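Questions I Get About Doing a Doctorate in Movement Science

I'm Randa Sleiman, I'm in the last stretch of my PhD, and my inbox fills up every December when applications are due. I got tired of typing the same replies, so this page is my lazy fix. Updated Feb 22, 2024.

What do you study, in plain words?

Ankles! More exactly, why some people who sprain an ankle keep spraining it for years and others never think about it again. My participants are mostly recreational hikers and a few restaurant servers (you would not believe how much walking those folks do in a shift). I look at how they land, how they balance when they're tired, and whether a home exercise plan changes any of it.

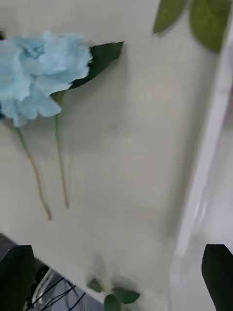 Do I need a master's degree first?

Not in my program. I had one, and my labmate Elie Fakhoury came straight from undergrad, and he finished his coursework before I did. What a master's gave me was two years of finding out that I like stats and can't stand writing abstracts. If you're unsure about research, working as a lab assistant for a while will teach you the same thing and you'll get paid for it.

How many people are in your study?

I enrolled 93 and I've got complete follow-ups for most of them. Recruiting was the slowest part by a mile. I put up flyers, I emailed hiking clubs, I stood outside a gear shop with a clipboard in the rain. If your design needs a specific kind of injury, start recruiting the minute your ethics approval comes through.
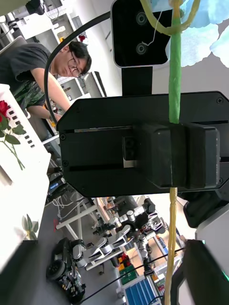
Is it all lab work?

Nope. I'd say a third of my week is testing people, and the rest is cleaning data, teaching, reading and answering emails (hi). The teaching surprised me. I run an anatomy section with 26 students and it's the part I look forward to most, even when I'm behind on everything else.

How much math is there?

More than I was ready for. You'll want to be comfortable with mixed models, and some coding helps a lot. I started from zero and cried over a loop in my first semester. Augustina Quartey, who was a year ahead of me, sat me down with a bag of pretzels and got me through it. Find your Augustina.

Can I keep working as an athletic trainer or PT?

Some people do. I covered weekend tournaments until my third year, then dropped it when my data collection picked up. Ask your advisor before you accept the offer, and get the answer in writing, because funding packages sometimes limit outside hours.

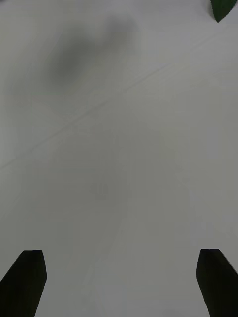 How did you pick an advisor?

I emailed five people and three wrote back. The one I chose, Karim Mahasneh, asked me what I'd do with a null result, and we ended up talking for over an hour. Please talk to current students too, without the advisor on the call. Ask how long it takes to get comments on a draft!

What would you do differently?

I'd write as I go. My methods chapter took forever since I had to dig through old notebooks to remember why I'd changed the warm-up.
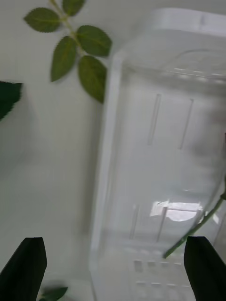 Artificial green leaves, up close.

What comes after?

I'm applying for postdocs and a couple of clinic research jobs. Ask me again in the fall.

Recent posts
Surviving your first ethics application
Qusai Sabbagh on switching from nursing to biomechanics
My conference packing list
Balance tests you can try in a hallway

Contact Randa | © 2024 Randa Sleiman | Back to top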